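September - Laden build, cushion task, workshop lounge

Carried on with the two-hand setup. The software side is unchanged from the last entry: Hirnitz planner, Căpraru driver for the hands, control loop at 200 Hz. Wrist encoder offsets redone before lunch, both sides. The left was out by 2 degrees, the right was fine.

Start layout for the head camera check: 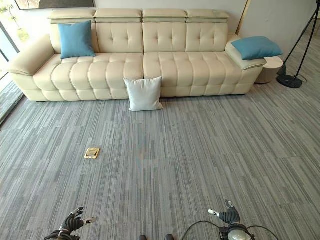 *Head view. Teal cushions at left backrest and on right armrest, white one on the floor against the seat.*

Notes on the layout:

- White on cream is a poor colour pair for the segmenter. Threshold dropped to 15, to be reviewed against the teal cushions.
- Brass floor outlet cover is now marked as a keep-out in the base map. Same for the stand beside the side table.
- Cable loops at the right wrist need a shorter tie. Hazel Alcantara has the sleeving.

Wrist camera focus is set too far out for this work. At close range the knit nearest the lens goes soft and only the fabric past the finger holds any texture, so contact estimates from the near side should be ignored for now. 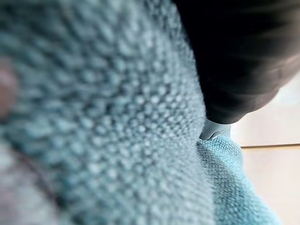
## To do

- Refocus wrist camera, then repeat the calibration from 1,000 samples.
- Order spare finger pads from Sasivside.
- Check grip force limit on the knit - fibres may snag.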